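Spent my whole Thursday at the Fevora open day in Pluvolthorpe and my feet hurt but I have THOUGHTS. Thread, because I can't do this in one post (1/7)
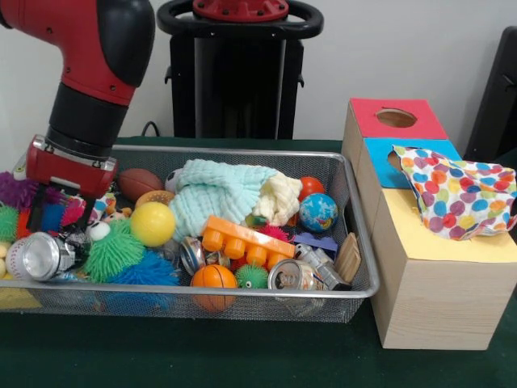
So the building is way out past the rail yard and the bus drops you at the wrong gate. Got my sticker, got a coffee, missed the welcome talk. The lady at the desk told me they had 202 people signed up — for a place with one restroom on the visitor side!

2/7 First stop was the picking demo and I basically never left. It's a bin full of toys and household stuff, all jumbled together. Baseball, toy football, building blocks, a little globe ball, those stringy pom-pom things with the bulging eyes. My niece has one of those and it sticks to everything.

3/7 I asked the guy running it what the worst thing to pick up is. I figured the spiky balls. Nope, cloth! He said it never folds the same way two times, and the software (theirs is called Kiani) has to guess where one piece stops and the next one starts.

4/7 According to the poster they've logged 1,156 picks on this setup since November. I wanted to know how many were misses and the poster did not say. He laughed when I asked, and then he told me 164. Respect.

5/7 Kids were glued to the rail. One of them kept yelling "get the donut" the whole time I was there.

6/7 Also did the Diltia talk upstairs, which was mostly slides about warehouses. Fine, a bit long, good cookies. I snuck out before the questions and went back down to the toys.

7/7 They want to run another one in November. Take the early bus if you go, and bring a snack — the food truck was out of everything but pickles by one.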